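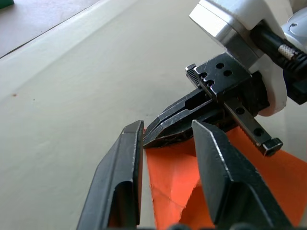

# Häufige Fragen zu den Arbeitsregeln an den Zweiarm-Plätzen

Stand: 10. Jan. 2020. Diese Seite gilt für die Labore von Casmont in Wostum und Trostano. Sie ersetzt nicht die Risikobeurteilung des einzelnen Platzes, die immer im Ordner am Platz liegt.

## Für wen gelten die Regeln?

Für alle Personen, die einen Platz einschalten, einrichten, bedienen oder daran messen. Gäste dürfen zuschauen, aber nur hinter der markierten Linie. Wer nur die Software auf dem Rechner ändert und keine Bewegung startet, braucht die Einweisung nicht, muss sich aber in die Liste eintragen.

## Welche Normen liegen zugrunde?

Für den Roboter selbst die ISO 10218-1, für die Integration die ISO 10218-2. Wenn Mensch und Roboter denselben Raum benutzen, lesen wir zusätzlich die ISO/TS 15066. Für die Risikobeurteilung nehmen wir die ISO 12100. Die Texte darf man in der Bibliothek in Wostum ansehen. Kopieren ist aus Gründen der Lizenz nicht erlaubt.

## Die Arme sind für Zusammenarbeit geeignet. Brauche ich trotzdem eine Risikobeurteilung?

Ja. Beurteilt wird immer die ganze Anwendung: Arm, Greifer, Werkstück und die Umgebung. Ein Arm mit Kraftbegrenzung, der ein Messer hält, bleibt gefährlich. Auch die Greiferbacken selbst haben Kanten und Spitzen, und bei einem Greifer mit Zahnstange gibt es zwischen Zahnstange und Gehäuse eine Stelle, an der man sich einen Finger klemmen kann. Diese Stelle wird oft vergessen und soll deshalb in der Beurteilung eine eigene Zeile haben.

## Wie nahe dürfen sich zwei Greifer kommen?

Im automatischen Betrieb ist der kleinste Abstand 30 mm, gemessen zwischen den nächsten Punkten der Backen. Im Handbetrieb darf man darunter gehen, wenn beide Arme mit reduzierter Geschwindigkeit fahren und eine Person die Zustimmtaste hält. Für Aufgaben, bei denen ein Greifer dem anderen etwas übergibt, wird eine Ausnahme schriftlich beantragt (Formular 11).

## Was ist bei Papier und anderen dünnen Materialien zu beachten?

Der Greifer fährt von oben an und bleibt zuerst knapp über dem Blatt stehen. Erst danach wird die Höhe in kleinen Schritten verringert. Die Tischhöhe muss vorher neu eingemessen sein, sonst drücken die Spitzen auf die Platte. Papier mit Falten liegt nicht überall gleich hoch. Man misst deswegen an der Stelle, wo gegriffen wird, und nicht in der Mitte des Blattes. Farbiges Papier ist bei hellen Tischplatten zu bevorzugen, weil der Rand im Kamerabild besser zu finden ist.

## Meine Backen haben Kratzer und an den Kanten sieht man das helle Metall. Muss ich sie tauschen?

Nein, abgeriebene Farbe allein ist kein Grund. Getauscht wird bei Grat, Riss oder verbogener Spitze. Einen Grat prüft man mit einem Stück Stoff, niemals mit dem blossen Finger. Nach 1.000 Betriebsstunden werden die Backen in jedem Fall ausgebaut und kontrolliert.

## Wie müssen Kabel am Handgelenk geführt werden?

Mit so viel Reserve, dass das letzte Gelenk seinen erlaubten Bereich ohne Zug erreicht, aber ohne grosse Schleife, in welche der zweite Arm einhaken kann. Vor dem ersten Lauf am Tag fährt man langsam beide Endlagen an und schaut dabei auf die Stecker. Klebeband ist nur für den Versuch am selben Tag zulässig.

## Darf ich bei laufendem Programm auf den Tisch greifen?

Nein, auch nicht bei einer Pause. Eine Pause im Programm ist kein sicherer Halt. Zuerst wird der Schutzhalt ausgelöst, dann wartet man, bis die Anzeige an beiden Armen gewechselt hat, und dann darf man das Material neu legen.

## Wer darf die Sicherheitsparameter ändern?

Nur die Personen auf der Liste des Standortes. Nach jeder Änderung wird die Prüfsumme im Ordner eingetragen. Stimmt sie beim Einschalten nicht überein, bleibt der Platz gesperrt.

## Gelten die Regeln auch im Projekt Mai?

Ja, mit einer Ergänzung. Im Projekt Mai sind 13 Aufgaben freigegeben, und für jede gibt es ein eigenes Blatt mit Geschwindigkeit und Greifkraft. Eine Aufgabe ohne Blatt wird nicht gefahren.

## Wann kommt die nächste Fassung?

Im April. Vorschläge bitte bis dahin in das Heft am Eingang schreiben, mit Nummer des Platzes.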